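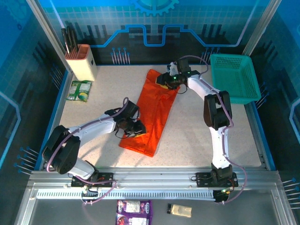

Young-sook Heo has been teaching people to fold laundry for 3 years, in evening classes at the Siltbridge community hall. I went to see her on February 7, 2019, doubting that anyone needs a class for this.

"Most of them think so too," she said. "Then I hand them something crumpled and ask where the corners are."

Her method starts with finding two far ends of the cloth and pulling it flat before any fold is made. I asked whether that wasn't just common sense. She shrugged. "You'd fold it in the air, against your chest. Everybody does. Look at your sleeves after." 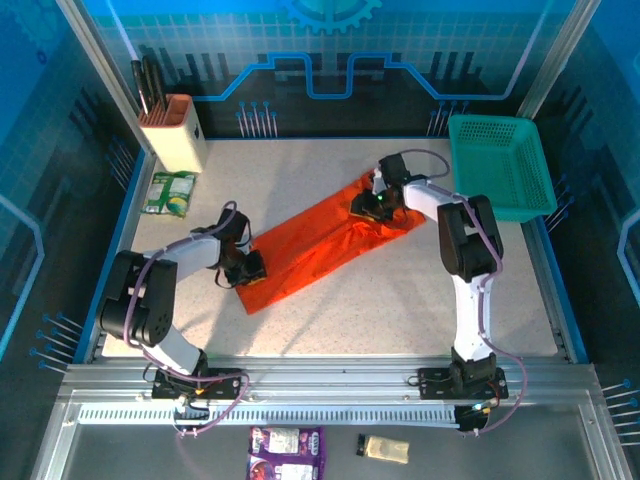 Orange cloth held at two ends, with the knife block in the corner.

She charges $70 for the course. That seemed steep to me, and I told her so. Her former student In-ho Cho, who now folds for a guesthouse in Cedside, agreed with me at first. "I wanted my money back after the first night," he said. "We didn't fold anything. We smoothed."

Did it save him time? He couldn't say. He has never timed it, and neither has Heo, which bothered me more than it bothered them.

"I don't promise faster," Heo said. "I promise you can find the shirt."

She also wants the table cleared first, a rule she admits she breaks at home. The next course starts in July. I haven't signed up, though I did refold my towels that night, and they still don't fit the shelf.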